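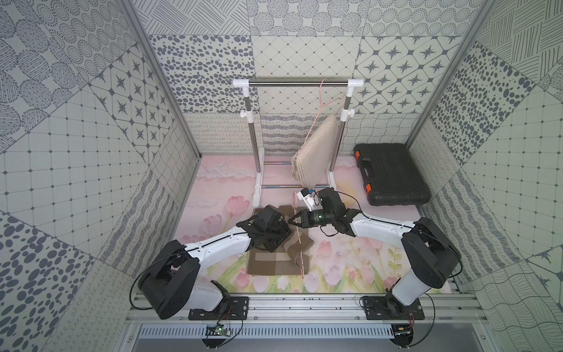
Según un lector de Dravby, una norma interna para celdas de dos brazos con tejidos es papel mojado, porque cada operador acaba haciendo lo que le parece. En parte le damos la razón. Estas son las dudas que más llegan sobre la guía Huvgate.

Preguntas frecuentes sobre la guía Huvgate
Actualizado el 7 de abril de 2024

¿Cumplir la guía significa que mi celda es segura?
No. Significa que alguien ha rellenado la guía. La evaluación de riesgos de la instalación sigue siendo obligación de quien la integra, y desconfíe del proveedor que le diga otra cosa.

¿Un recinto de perfiles de aluminio cuenta como resguardo?
Por sí solo, no. Marca un límite y sujeta cosas. Si se puede meter la mano por delante con los brazos habilitados, hay que justificar por escrito qué lo impide o qué los detiene.

¿Por qué tanta insistencia con cordones y perchas?
Porque se enganchan. La guía pide revisar el recorrido de los cables de cada brazo antes de trabajar con piezas largas y finas, y parar los dos brazos, no uno, para desenredar.

¿De dónde sale el límite de 300 ciclos entre revisiones de las pinzas?
De un ensayo en Broltcombe con 1.055 ciclos y un solo tipo de tela. Nos parece una base floja - lo hemos dicho en cada reunión - y se vuelve a discutir en octubre.

¿Basta con la cámara de muñeca para vigilar el agarre?
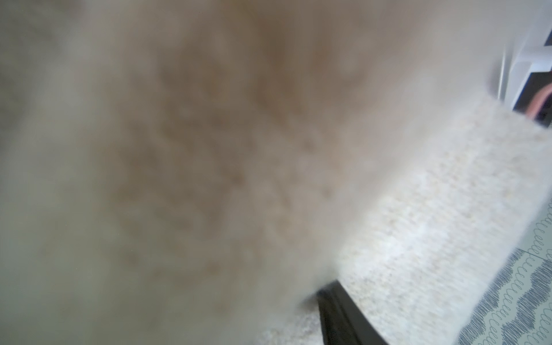 Pues en nuestro taller trabajamos solo con esa cámara y nunca ha pasado nada, nos contesta una usuaria. Que no haya pasado nada no demuestra gran cosa. Con tejidos de pelo la vista de muñeca puede quedar tapada o desenfocada, y la guía exige una segunda vista fija durante toda la tarea.

¿Hay que anotar las paradas sin daños?
Sí, todas. En el registro de Dravby constan 517 y más de 367 no llevan causa. Con eso no se puede sacar ninguna conclusión, aunque ya hay quien la ha sacado.

¿Existe un sello Huvgate?
No. Si lo ve en un catálogo, pregunte quién lo ha concedido.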